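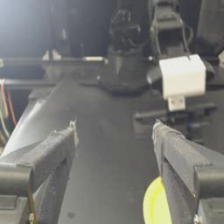

Gripper fingers with foam pads, seen from the wrist camera. The second arm is at the back of the table.

About us

Jedent is a small company that sets up, looks after and repairs two-arm robot cells. Our customers are laboratories, technical schools and workshops that own one cell, or a few, and do not have a person only for maintenance. We began with repair of single arms in a rented unit behind the Barrera print works. Now most of our days go to cells where two arms share one table, and this page explains how we do this work and who does it.

Our own cell

We keep one cell in our workshop all year, and we call it Nelo. Every procedure which we sell to a customer is first done on Nelo, by the person who will later do it at the customer's place. When we write in a service sheet that a job takes 21 minutes, it is the time we measured there, with the tools that are in the service case and no others. If a customer has a fault we do not understand, we try to build the same fault on Nelo before we travel.

Nelo has a dark matte table. We chose this surface after some months with a shiny one, which gave reflections in the wrist cameras and made the calibration jump from morning to afternoon. The matte surface shows smudges, and we clean it with a damp cloth and nothing stronger. Some cleaning liquids leave a film, and the foam pads of the grippers pick it up.

How we set up a cell

The first visit is for measuring. We check that the table is level, that the mounting plates of both arms are flat, and that there is enough room behind the rail for one person to reach the connectors. Many problems which come later as "robot problems" are in truth table problems. At one school we turned a single table foot and the arm stopped missing its target.

On the second visit we mount the arms, pull the cables and do the homing. The cables take the most time. We move each joint slowly from one end to the other by hand, with power off, and look at the cable loop in every position. A loop must be long enough for the farthest reach, and it must not touch the table or the other arm. When we are satisfied we mark the position of each clamp with paint, so the customer can see later if something has moved.

Then comes the camera at the wrist. We fix it so that both fingertips are in the view when the gripper is fully open. It takes some patience, but it gives the customer a very useful tool: he can inspect the pads from the screen every morning, before the arms are switched to automatic.

The last step is the handover. We run the customer's own task for 293 cycles without stopping. If the cell stops, we find the reason and start again from zero. The people who will use the cell stay with us for this – we do not accept a handover where only the manager is present.

How we look after it

Our service contract is called Trustik. It has a short check, which the customer does, and a long check, which we do after each 1000 hours of operation.

The short check is one page:

Look at both pads from the wrist camera. Write down frayed edges, lifted tape or worn tips.
Open and close the gripper fully, and listen.
Touch the screws at the base of the fingers with the correct key. Do not tighten more, only feel if they are loose.
Look at the cable loops and the paint marks.
Wipe the table.
Write the result in the log, also when everything is good.

Foam pads are the part we change most often. They wear first at the tip, where the padding goes around the edge, and a gripper with worn tips still works well enough that people forget it. A piece of tape that stands up at the edge of a pad is a small thing, but it can come between the finger and the object. Please do not cut it with a knife while the pad is on the finger. Take the finger off, remove the old pad completely, clean the face, and put the new pad on with the supplied strip. Always change the pads on both fingers together, or the gripper will close out of center.

In the long check we open the joint covers, look at the connectors, measure the play in the finger joints and repeat the calibration. We leave the old parts on the bench for the customer to see, and we explain what was wrong with each one.

When something breaks

Please write to us before you take anything apart. A photo from the wrist camera and the last page of the log are enough for a first answer in most cases. We keep fingers, pads, screws, cable sets and clamps on our shelf. Motors and gearboxes we must order, and we will tell you the waiting time on the same day. If your cell can work with one arm in the meantime, we help you to park the other one in a safe position and to lock it there.

We repair also cells that other companies installed. In this case the first visit is always a measuring visit, even when the fault looks simple.

The people

Yesenia Beltrán founded the company and still makes most of the measuring visits. Before this she aligned printing machines, and her way of measuring a table comes from there.

Gumaro Huerta is responsible for mechanics. The fingers, the brackets and the finger joints are his field, and he keeps the stock of spare parts.

Zamfira Oprea does cabling and electrical work. The paint marks are her idea. She also wrote the short check, and she is glad to receive corrections from people who use it.

Yolotzin Quintero takes care of cameras, calibration and the handover runs. Customers with a Trustik contract can send her their camera pictures at any time for an opinion.

Rocío Toledo answers the mail, plans the visits and teaches our short course for new operators.

Courses and visits

The operator course takes 2 days and is held in our workshop, on Nelo. Participants change a set of pads, replace a cable clamp and do one complete homing with their own hands. We keep the groups small because there is only one table. In July the workshop is closed for our own long check, but the mail is still read.

If you want to see the cell before you decide about a contract, you are welcome. Please write to Rocío and say what kind of arms you have and how many hours they have run. Mornings after 9:00 are best.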